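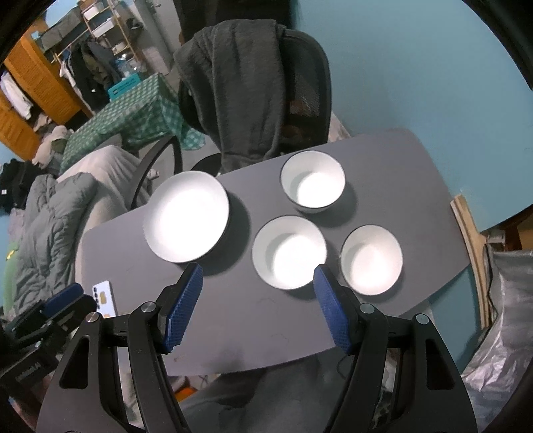

Bulletin de liste, n° 373

De : Rasha Hakim
À : liste préhension-fr
Objet : Re: pince à main Drurar, un avis avant commande ?

Bonjour Aino, bonjour à tous,

Je réponds point par point. Nous avons le kit depuis juin, donc mon avis vaut pour la version actuelle des doigts, ceux à patins bleus moletés.

Aino Peltonen a écrit :
> Nous hésitons entre le kit Drurar et celui de Cakmont pour
> enregistrer des démonstrations de rangement de vaisselle.
> Quelqu'un a-t-il essayé l'un ou l'autre sur des bols ?
> Le devis Drurar est à 1 208 euros, patins de rechange compris.
> Est-ce que l'ouverture suffit, et est-ce que ça tient dans
> la main plus d'une heure ?

Pour les bols, oui. Notre série de référence en compte quatre, blancs à liseré noir : un grand évasé, les autres plus petits, posés sur un plateau gris foncé. On prend toujours par le bord, un doigt dedans, un doigt dehors. L'ouverture maximale n'est donc pas un souci, même pour le grand. Elle le devient si vous voulez saisir un bol par l'extérieur, et là je n'ai pas de solution avec ces doigts.

Le moletage accroche bien sur la céramique sèche. Sur un bord mouillé ça glisse, il faut serrer plus fort et le geste enregistré s'en ressent. Nous avons remplacé les patins une fois, après 700 prises. L'opération demande un petit tournevis et un peu de patience, les vis sont serrées très fort à la livraison.

Un défaut à signaler : l'intérieur blanc des bols sature vite à l'image sous un plafonnier. Passez l'exposition en manuel dès le départ. La notice n'en parle pas, le support m'a répondu le lendemain.

Pour la fatigue, nous faisons des séances de 28 minutes puis une pause. Au-delà, le poignet tire. J'ai essayé la poignée Saarinen chez un collègue, plus légère, mais elle ne se monte pas sur les platines Drurar sans adaptateur.

Je ne connais pas le kit Cakmont, je laisse répondre ceux qui l'ont.

À ce prix je le reprendrais, en demandant un second jeu de patins dans le devis.

Cordialement,
Rasha

Messages récents
Adaptateur Saarinen : plans disponibles ?
Retour sur le plateau Cisavwood
Cakmont, délais de livraison
Étalonnage de l'ouverture après changement de patins
Re: Exposition manuelle et objets blancs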